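> On 19th January, Maltden fans wrote:
> Is it true Pan has asked to leave Vustano? He only signed in the summer.

Yes, he handed in his request after the Poteria game and has been left out since. The club fined him for missing two training sessions. Attendance was 3,209 that night, and he got booed off in the 80th minute.

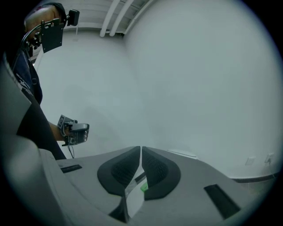
Posted by Oluwatosin Usman | 29 replies

I expect he'll be gone by February. We could use a guard, but his wages would be a stretch for us.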